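Sorting Out a Small Workshop or Utility Room

Most small workshops fill up the same way. Things come in faster than they go out, and the bench becomes the place where all of it lands. The tips on this page are meant for a garage corner, a basement room or a utility room with a bench and a few cabinets. They don't call for much money. You will need an afternoon, a trash bag, a marker and some masking tape.

Start with the work surface

Clear the bench completely before you sort anything else. Put everything in boxes on the floor, wipe the surface down with warm water and a little dish soap, and let it dry. Then put back only what you use every time you work. For most people that is a pencil, a tape measure, a utility knife and a lamp.

Small loose parts are the main trouble on any bench. Screws, beads, washers and blocks get pushed around, roll off and end up under the cabinets. Keep one open basket on the surface and drop stray pieces into it as you go. A bright color is easier to spot when the bench gets busy. Empty it at the end of the job, even if that only means moving the contents to the right jars.

If your surface has holes or slots in it, lay a sheet of thick paper or an old place mat over the part where you handle tiny hardware. Take the mat off when you need the holes for clamps or pegs. 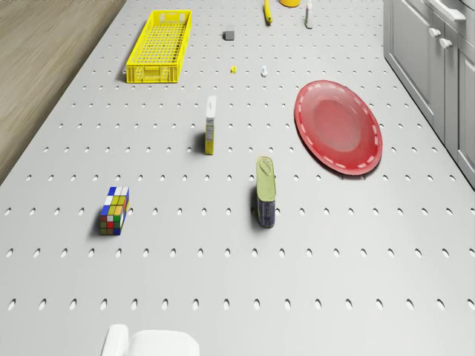 Baskets, bins and jars

Open baskets are for things that move around. Lidded bins are for things that stay put. Clear jars are for anything smaller than your thumb.

Mesh-bottomed baskets let dust and crumbs fall through, so they are good for sponges, work gloves and garden hand tools. They are no use for nails. If you only have mesh ones, cut a piece of cardboard to fit the bottom and replace it when it gets dirty.

Don't buy containers before you sort. Dirk Van Beek, who ran the tool library in Kitdale for many years, used to tell new members to sort into shoe boxes first and leave them that way for a month. By then you know which boxes are too big, which are overflowing and which you never opened.

Label the short end of each basket, where you will see it when it sits on a shelf. Masking tape and marker will do. Printed labels look nicer but people put off making them.

What goes in which drawer

Give the top drawer to the things you reach for most. It should open with one hand and you should be able to see everything in it without lifting anything. One layer only.

Second drawer: measuring and marking tools, sandpaper, spare blades in a closed tin.

Lower cabinet: heavy items, paint, glue and anything in a bottle. Stand bottles in a tray so that a leak stays in the tray. Where there are children in the house, move the paint and solvents to a locked cabinet up high.

Shallow drawers need dividers more than deep ones do. Strips of thin wood cut to length and held with a dab of hot glue are cheap and can be pried out later. Line the bottom with shelf liner or a leftover piece of vinyl flooring – it keeps tools from sliding every time the drawer opens.

Drawers that stick

A sticking drawer usually needs cleaning more than it needs repair. Pull it open as far as it goes and look at the runners. Vacuum out the dust, wipe the metal with a dry cloth and try it again.

If it still drags, check the screws that hold the runners to the cabinet. They work loose over time. Tighten them by hand. On wooden runners, rub a plain white candle along the edges and slide the drawer in and out several times. On metal runners use a dry lubricant, sparingly. Cooking oil is a mistake on either kind and turns gummy.

A drawer that rolls open by itself means the cabinet leans forward. Put a level on top, front to back, and shim the front feet until the bubble is centered.
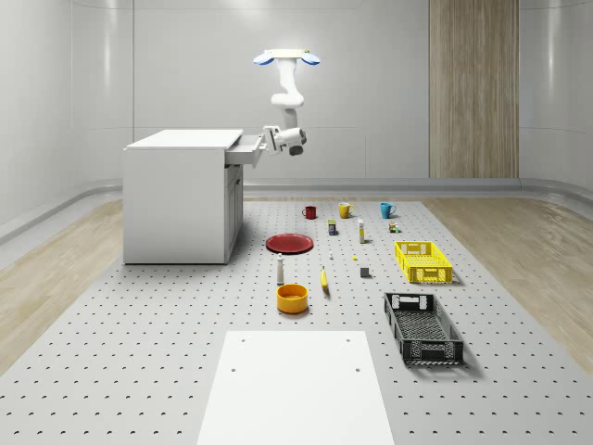

Picture: Vulbridge Home Workshop Pages

Cleaning white cabinets

Painted white fronts show every fingerprint, mostly near the handles. Wipe them with a damp microfiber cloth and a drop of dish soap, then go over them with a second cloth and plain water. Scouring powder dulls the paint.

For gray marks that won't come off, make a thin paste of baking soda and water and rub lightly with a fingertip. Try it on the inside of a door first. Knobs and handles should come off once a year for a proper wash, and the screws can be tightened when they go back on.

Floors

Leave a clear strip of floor in front of every cabinet, wide enough to open the drawers all the way while you stand there. Sweep before you mop. On wood, wring the mop out well and don't let water sit in the seams. Felt pads under stools need replacing when they start to pick up grit.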